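Notebook > Trips > Spring

Newer | Older | Archive | Contact

Friday, late - by me, at the kitchen table

Janduna open day. 42 minutes on the bus, then a line at the door, then badge number 26, printed crooked. Coffee was fine. First room was all slides from Mollent, skipped most of it. Went strait to the clothes demo, two arms and a little rack set on a white table. Tiny rack! Shirts looked huge on it. Stood there way longer than I meant to.
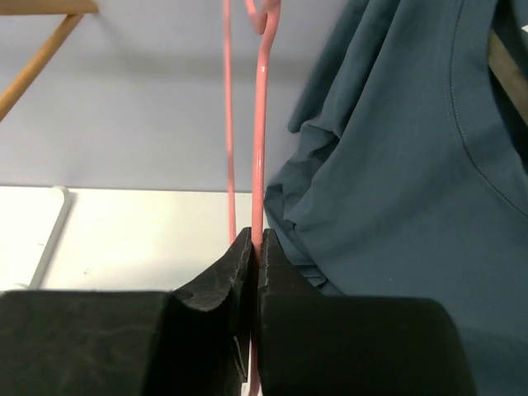

After lunch

Went back at 2. More people, had to lean. Wanted to see how the two arms share the job, wich is the thing I keep getting wrong in my own notes. 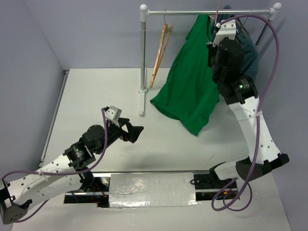 My plan for the garage is still one arm, one rail, and I have 960 saved for it. Not sure now. At the table the right arm was up at the rail by the dark teal shirt while the left one hung over the table with its fingers open, and all I could think was how much reach I'd lose with just one. The green shirt hangs right down onto the tabletop too, so my rail needs to go higher than I drew it. Redo the sketch. Ask Aguiar for a parts price, ask Clusum too - they had the booth by the stairs and were out of cards.

Took 6 pages of notes, half unreadable. Missed the 5:15 bus. Feet hurt. Next one is in May, signed up already.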